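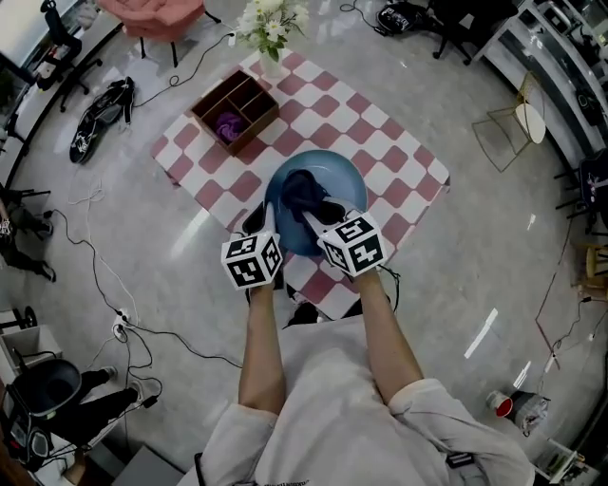

A navy cloth in a blue basin, apparently pinched between two handheld grippers.

TOTIDEX SHARES FIRST RESULTS FROM FELTHAM CHORES TRIAL, AND THERE IS STILL PLENTY OF WASHING LEFT TO DO

Machine finishes 185 of 529 household and shop-floor jobs without help, with soft cloth proving the hardest thing to handle

FELTHAM – Totidex, the Feltham company working on machines for everyday jobs, has today shared the first results from its chores trial, in which a two-armed machine called Quintana was asked to do the sort of work that most of us do before breakfast without giving it a second thought. The jobs included lifting cloths out of a basin, putting small things away in a divided box, wiping down a counter and, in a stockroom lent by the shopfitting firm Warex, filling shelves from an open carton.

Quintana made 529 attempts in all. It finished 185 of them from start to end with no one stepping in, and the company is publishing both numbers side by side in the hope that they will be read together. A job was marked as finished only if a member of staff looking at it afterwards would have been content to leave it as it was. A cloth put in the right compartment but hanging over the side was marked as a miss, as was a shelf filled with the labels facing the wall.

"People ask me at every family gathering when they can have one of these at home, and I have got into the habit of asking them what they would like it to do first," said Celeste Henriques, who leads the trial at Totidex. "It is nearly always the laundry. I do understand, I feel just the same about it myself, but laundry is very hard indeed for a machine, and I would sooner tell people so now than have them clear a space in the kitchen and be let down."

Why cloth is such a trouble

A tin of soup is the same shape wherever you put it. A cloth dropped into a basin lands differently each time, hides its own corners, and changes shape again the moment anything touches it. People manage this by feel, shifting their grip as they go and using one hand to steady things while the other does the fetching, and very few of us could explain afterwards how we did it.

Quintana's record shows how much lies in that small skill. Its best work by a long way came with firm objects of a size it had met before, which it picked up and set down neatly, if rather slowly. Its poorest came with dark cloth that had been left in a heap, where it would often pinch a single fold, lift, and bring up the whole bundle, or else close its fingers a little too high and bring up nothing. It then sometimes carried that nothing with great care to the other side of the table and put it down, which those watching the trial came to be rather fond of, although it did count as a miss every time.

Cloth taken from a basin also seemed to be harder than cloth taken from a flat table. The sides get in the way of the fingers, and an arm which comes down at the wrong slant will nudge the basin along instead of reaching into it. The team tried placing the basin on bare tabletops and on patterned tablecloths, and has decided to keep both in the next round, given that real homes have all manner of tablecloths and no family ought to have to change theirs to please a machine.

Learning from people's hands

Before Quintana attempted anything, people did the jobs first. They worked with a pair of handheld grippers, whose fingers open and close as a machine's would, each with a cube on top carrying black and white patterns. A camera can pick out the patterns and follow where each gripper is and which way it is leaning, and the recordings are then used to teach the machine how the movement should go.

Totidex had 3000 of these recordings to hand when the trial began. They were made by staff and by people living nearby who answered a notice, and no knowledge of machines was asked for, only a bit of patience and a willingness to tidy the same small things over and over again.

The work is a good deal odder than it sounds. With a gripper in each hand you lose the use of your fingertips, and a job that would have been over in a moment has to be thought through. Several people said on their first go that they felt as though they were wearing oven gloves, and went home with a new respect for their own thumbs. Most found it came more easily by the end of the session, and the recordings from those later stretches have turned out to be among the most useful, as the movements are calmer and there is less fumbling in them.

"We had someone who had worked in a hotel linen room for years, and she was marvellous to watch," said Henriques. "She would give a cloth a little shake before putting it down, every single time, and when we asked her about it she said she had no idea she was doing it. There are so many little habits like that, and a machine has none of them until somebody shows it. I went home and watched myself folding tea towels, and I am afraid I now do it with an audience of one, which is me."

On the shop floor

The stockroom jobs at Warex went better than the household ones, and the company thinks there are plain reasons for that. Cartons arrive in set sizes, shelves stay where they are, and the lights are on all day. Quintana worked there on Friday afternoons, when deliveries had been put away and there was space to bring in a trolley, and it was strongest on boxed goods going on to a shelf at waist height.

It was less happy with anything in a soft bag. It also could not cope with being hurried. Staff in a busy stockroom lean across one another, move things mid-job and change their minds, and each of those was enough to make the machine stop and wait until somebody put matters right. It always did stop, which was what the team had wanted from it, but a machine that stops whenever a colleague reaches past would be a tiring thing to work beside for a whole shift.

The people at Warex were generous with their opinions. They asked whether it could be taught to flatten empty cartons, which is a job they would gladly hand over, and flattening cartons has been added to the list for the next round as a result. They were clear, too, about the jobs they would prefer to keep, chief among them anything that involves talking to a customer.

So, can machines do the chores yet?

The company's answer is that they can do some, some of the time, with a person nearby. A machine which finishes 185 jobs out of 529 is not one that can be left alone with the housework, and Totidex has no plans to sell Quintana for use at home. There is no price and no waiting list, and readers who have kindly written in to ask about either are thanked for their interest and asked to hold on to their laundry baskets for the time being.

Where the company does see a nearer use is in simple, repeated work in places that already keep things in good order, such as stockrooms and the back rooms of larger laundries. Even there it expects people to be on hand, and it would like to see the number of finished jobs rise a long way before anyone relied on it.

"I am hopeful, I truly am," said Henriques. "When I started, getting a machine to pick up a cloth at all was enough to bring everyone over from their desks. Now they only look up if it folds one nicely. But I have a mother who can strip and make a bed while talking on the telephone, and I measure everything against her, and on that scale we have a very long road in front of us."

What happens next

Totidex will gather a further 1000 recordings, nearly all of them with cloth, and will put Quintana through the same list of jobs again once it has learnt from them. The household jobs will be set out in rooms that have been left as people use them, with bags on the floor and chairs pulled out, after the first round suggested that a tidy room flatters the machine. The second round is planned to begin in March, and its results will be shared in the same way, misses included.

People who live within easy reach of Feltham and would like to take part in making the new recordings are warmly invited to get in touch. Sessions are held in the daytime and in the early evening, there are plenty of breaks, and tea is provided. Comfortable clothes with sleeves that can be rolled up are a good idea.

Notes to editors

Totidex is based in Feltham and develops machines and training methods for everyday handling work.

Quintana is the name of the two-armed machine used in the trial. It is a research machine and is not on sale.

Warex lent its stockroom for the shop-floor part of the trial and has no financial share in Totidex.

Celeste Henriques is available for interview, and visits to see the machine at work can be arranged through the Totidex press office.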